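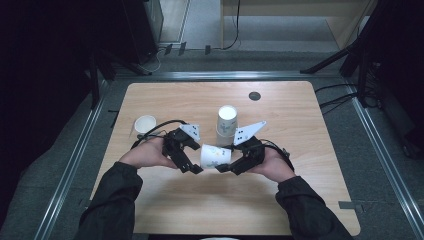

Figure 3. Paper cups on the table, one of them on its side.

3.2 Cups, and what happens when you stack them

I'll admit I came to paper cups by accident. The Pidmont study was meant to be about how people clear a table after morning tea, with plates and spoons and all the rest of it, and cups were going to be one line in a table near the back. Then I started reading through the clearing notes and found that cups were where nearly all the variety was. Plates go on plates. Cups can go inside each other, or on their sides, or get left until last, and people have quite firm habits about which of these is right.

So this section sticks to cups. Of the 1362 clearing episodes in the Pidmont notes, I pulled out 100 in which the only things on the table were paper cups, and went through them by hand over most of August. I used three labels for a cup: standing, lying, or nested (meaning it sits inside another cup, or has another cup inside it). A cup that was leaning got called lying, which I know is a bit rough, but leaning cups hardly ever stay leaning for long enough to matter.

The first thing I wanted to know was what people do about a cup on its side. I had guessed they would deal with it first, just to get it out of the way. Some do! But a good number leave it where it is and build the stack from the standing cups, and only come back for the fallen one when there is nothing else left to pick up. When I asked a few of them about this afterwards they looked at me as if it were a strange thing to ask. One said a cup that's down already can't fall over, so it can wait. I've thought about that a lot since.

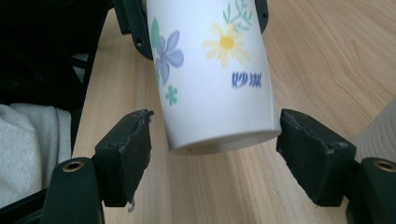

Decoration turned out to matter more than I had allowed for. In the first round we used plain white cups from Darkano, and in the second we moved to floral ones, simply because that was what the shop had in. With the plain cups, people paid no attention to which way round a cup faced. With the flowers, a few of them started turning cups so the pattern lined up down the stack – even though a nested cup hides most of its neighbour's picture anyway, so all you gain is a thin strip of rim that matches. It slowed them down and they didn't seem to mind. I haven't tried to put a number on this, as the two rounds were run in different rooms and I don't think the comparison would be a fair one.

Stack height was the other thing I kept an eye on. The tall column that everyone pictures when you say "stack of cups" was rare in the notes. People tended to make short stacks first, two cups here and two there, and then bring the short ones together. I call this pairing. It showed up in 70 of the episodes I went through, and I had not seen it mentioned in the earlier Honetti report, where stacking is treated as one cup added to one growing pile.
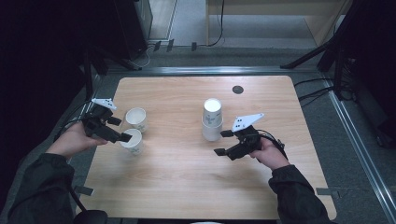

Figure 4. Two cups nested at the centre of the table, with two still standing separately on the left.

Pairing makes sense once you've tried it yourself. A single cup on the table is light and slides about when you lower another one into it, and two cups nested are a good deal steadier. There's also the matter of reach. If the cups are spread out, it's less bother to tidy each side of the table on its own and then do one longer move at the end. I tried it both ways at my own kitchen bench and much preferred the pairs, for whatever that's worth.
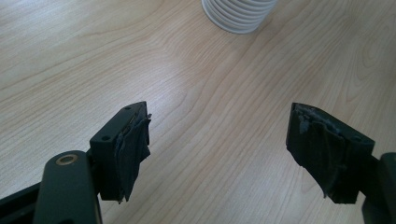 The table surface deserves a paragraph too. We asked for light-coloured wood wherever we could get it, and a white cup on pale wood is harder to pick out than you'd think, mostly around the base. In 11 episodes I couldn't decide from the notes whether a cup had been set down inside another or right beside it, and I've left those out of the pairing count. The Flores group used a dark cloth and had no such trouble, though a cloth brings its own problems (it bunches up, and cups catch on the folds).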